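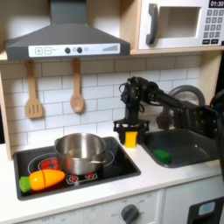 How to Clean and Reset a Play Kitchen

A play kitchen picks up crumbs, marker, sticky fingerprints and stray puzzle pieces. A full clean takes one nap time. These steps work for most wooden sets with a painted or coated counter. If yours came with a care sheet, follow that first.

What you need

Two soft cloths
A bowl of warm water with 6 drops of dish soap
An old toothbrush
A dry towel
A small screwdriver or hex key that fits your set

Step 1. Clear everything off

Take the pots, pans and food off the cooktop and counter. Unhook the spatula and spoon from under the shelf. Open every door, including the microwave, and empty what is inside. Put the pieces on the towel so you can sort them later.

Step 2. Wash the food and pans

Plastic food goes in the soapy water. Food that comes apart in halves, like the usual carrot, should be pulled open before washing. Scrub the flat faces where the halves meet, as that is where the dirt sits. Shake the pieces out and leave them open until they are fully dry. If you close them damp they will start to smell.

Metal pans can be washed by hand like your own. Dry them right away to avoid water spots.

Step 3. Wipe the wooden utensils

Do not soak wood. Wipe the spoon and spatula with a damp cloth and run a corner of the cloth through the slots. Stand them up to dry. If they feel rough, sand them lightly with 200 grit paper and wipe off the dust.

Step 4. Work from the top down

Start with the range hood, then the shelf and microwave, then the backsplash, then the counter. Wring the cloth out well. Many hoods and microwaves have printed or stick-on controls, and water gets under the edges. Use light pressure on the number buttons and around the knobs.

A tile-pattern backsplash only needs a wipe. If there is marker on it, try plain soap first and then a little baking soda on a damp cloth. Test a corner before you rub the middle.

Do the cooktop last. Use the toothbrush around its outer edge, then dry the whole counter.

Step 5. Tighten the hardware

Turn each knob and open each door. Tighten anything loose by hand until it is snug. Power tools strip the holes in soft wood very quickly.

Step 6. Put it back

Hang the utensils, set one pan on the cooktop and leave out a few pieces of food. Store the rest in a bin and swap them in April or whenever the kids lose interest.

Posted by Anouk Michiels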